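Keeping a bedroom charging spot tidy

Empty the nightstand drawer first. Old cables go in one bag, and anything with a frayed jacket goes to electronics recycling.

Wipe plugs with a dry cloth. For lint in a phone port, use a wooden toothpick with the phone switched off, and go slowly – the contacts bend.

Screw the power strip to the back of the nightstand, slots facing sideways. Twist ties work better than tape, which leaves glue on the cord by August.

Don't charge anything under a pillow or blanket. Pick a hard surface with air around it.

Turn screens face down or dim them before bed.

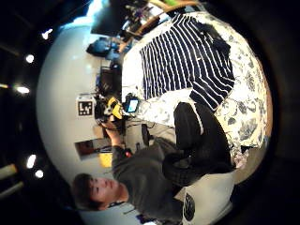 A small lit screen stands out in the shadows.

Label each charger at the plug end. Masking tape is fine.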